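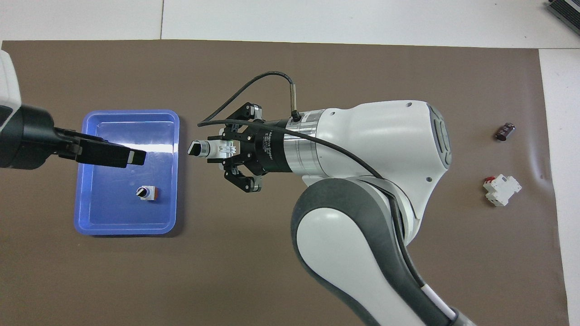
The switch came from Drorkell in a padded envelope big enough for a winter coat. Meriem Ouazzani signed for it, shook it, and put it in the blue tray, where small things went to be discussed.

"It's the wrong one," said Noboru Ueda.

"You haven't picked it up."

"I don't need to. The knob is black. The old knob was black too, but friendlier."

The old knob had belonged to a fan heater that had kept Noboru's ankles warm for 278 days a year, by his own reckoning, until it stopped one morning in February. He had taken the loss badly. He wore two pairs of socks and sighed at anyone who passed with coffee. Hatsue Yagi had offered him a new heater, still in its box. He thanked her the way you thank someone who offers to replace your dog.

"White body," Meriem read from the order slip. "Black knob. Part 541. You filled this out yourself."

"I was grieving."

She went to look for a screwdriver.
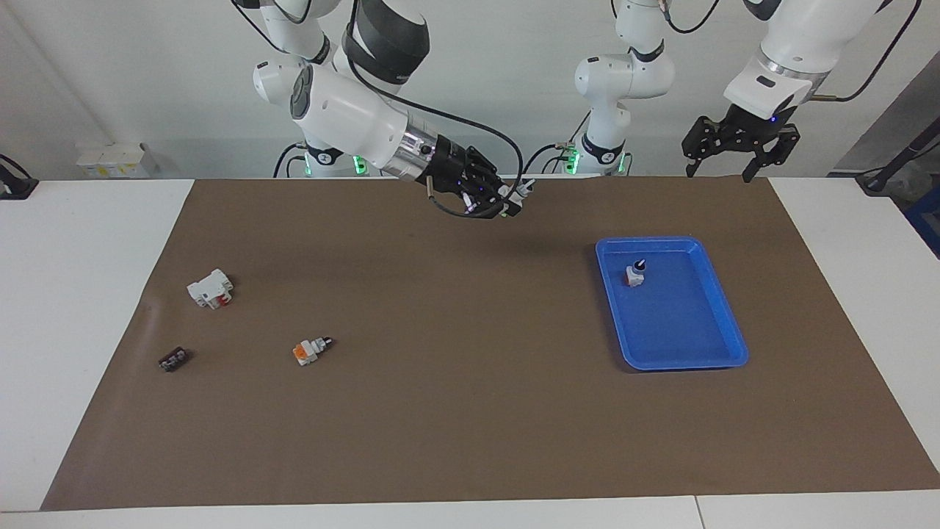 By the time she got back, Yasuo Kuroda had joined them and had opinions about the brown mat. He thought it made every part look secondhand. At Kaneko, where he had spent three years and most of his good stories, the mats were green, and people sat up straighter.

"Does the switch turn?" he asked.

Noboru looked at the ceiling. Meriem waited. In the end he reached out one finger and gave the knob a push, like a man testing soup.

It clicked.

"Huh," said Noboru.

He clicked it back, then did it again, slower, with his head on one side. Yasuo started in on Kaneko's switches, which had apparently clicked in a lower key, and Meriem handed Noboru the screwdriver while he was too busy listening to refuse it.

"The old one was louder," he said, and went to get the heater.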